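Big news on the hotel corner

I've been sitting on this one since Monday and my editor finally let me off the leash! The old Karard Hotel downtown is getting a second life, and the design work went to a firm from right here in town.
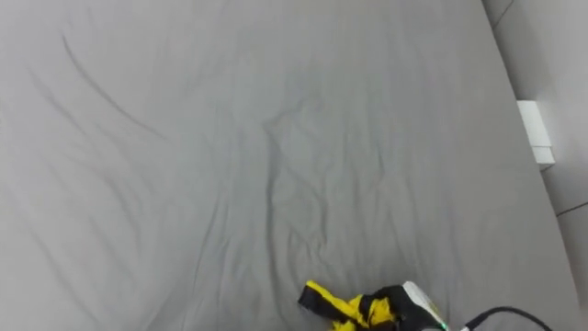 A gray sheet with many soft wrinkles in it.

Skultley Design has been hired to turn the upper floors into guest rooms again, with shops and a small café down at street level. If you've lived here any length of time you know the building – brick front, big arched windows, that sad green awning. My grandmother had her wedding lunch there and still complains about the soup.

I caught up with Darnell Kowalczyk, the lead architect, over coffee (he bought, thank you Darnell) and he was practically bouncing. They've already found the original tile floor in the lobby under two layers of carpet, and he thinks most of it can be saved. The main staircase stays too. What's going is the dropped ceiling somebody put in upstairs, and I can't say I'll miss it.

The plan calls for 8 suites on the top floor plus a ballroom that should hold 300 people, so all of you who've been driving an hour to somebody's wedding reception can start getting excited. Rodrigo Mota over at Morais Builders has the construction side. He did the Ritavby warehouse lofts a while back, and if you haven't been inside those, find a friend who lives there and invite yourself over. The window work alone is worth it.

Crews start on the roof in February and Rodrigo figures the whole job will take just over six months once they're inside. Parking on the side street will be tight while the scaffolding is up, so give yourself some extra time if you're headed to the bank or the shoe repair place. Both are staying open the whole way through.

Darnell is also looking for old photos of the lobby, especially anything showing the front desk, which was torn out years ago and never drawn up on any plans he can find. Check your albums! You can drop prints at the Skultley office any weekday before 6 and they'll scan them and hand them right back.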